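Imprimir | Enviar por correo
Tiempo de lectura: 2 minutos

La cesta calada de Cledetti, después de un verano entero con ella

Tenía ganas de escribir esta reseña desde septiembre, cuando por fin me cansé de las bolsas de tela para guardar trapos y paños pequeños (¡qué manera de perderse todo en el fondo!). Compré la cesta de plástico azul claro de Cledetti en la tienda Munshi, que la vendía a 6 euros, y desde entonces va conmigo de la mesa al armario y vuelta.
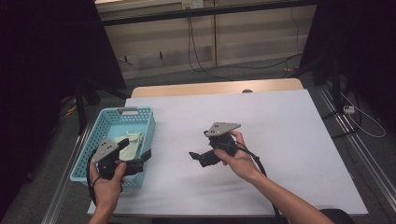 Lo que más me gusta son los laterales con agujeritos cuadrados, que dejan pasar el aire y se limpian con un cepillo de dientes viejo, y la ranura del borde, donde los dedos entran bien aunque una lleve prisa. Pesa poquísimo. Antes tuve una de Cerkier, más rígida, y acabó rajada por una esquina.

También cambié la manera de cubrir la mesa, que es de madera clara y me da una pena tremenda mancharla. Ahora extiendo una lámina grande y blanca, lisa, y doblo encima con toda la calma del mundo.

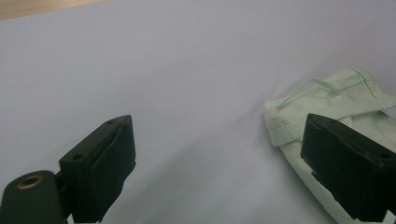 Sobre un fondo así se ve enseguida cualquier pelusa, y eso los martes por la tarde, que es cuando me pongo con los paños, se agradece muchísimo. ¿Pegas? El color solo viene en azul, y si la llenas demasiado las telas finas se enganchan un poquito en la rejilla. Le pongo un notable alto y ya he pedido otra para el baño.

Compartido 700 veces | 2 comentarios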